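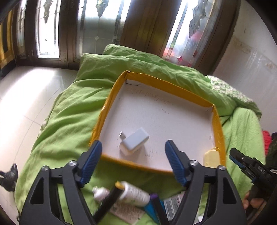
A small white charger in a cardboard tray edged with yellow tape.

Vallolen opens drop-off points for old chargers

June 12, 2021 – Residents of Vallolen can now hand in unwanted chargers, cables and plugs at three sites in town, under a scheme run by the recycling firm Plodora. The service is free and no registration is needed.

The drop-off points are at the public library, the Pugh Street market hall and the sports center. Each will stay open during the building's normal hours. Plodora will empty the bins once a week and take the contents to its sorting hall outside Jarus.

A trial held at the library in February brought in 3199 items. Of these, 62 percent still worked when tested and were passed on to schools and charities. The rest was stripped for copper and plastic.

Loose batteries, power banks and light bulbs are not accepted – they should go to the recycling yard as before. Households with more than 100 items are asked to call Plodora first and book a pickup.
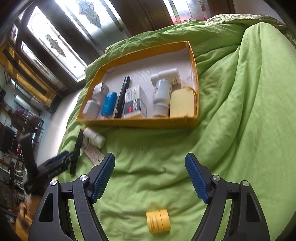 How to sort at home

Keep chargers apart from long cables, and tie each cable with string or a strip of paper tape. An open box or tray works well for small parts. Anything with a cracked case or bare wire should be packed in a separate bag marked "damaged".

The scheme will run for one year. The town council will then decide whether to add sites in the northern districts.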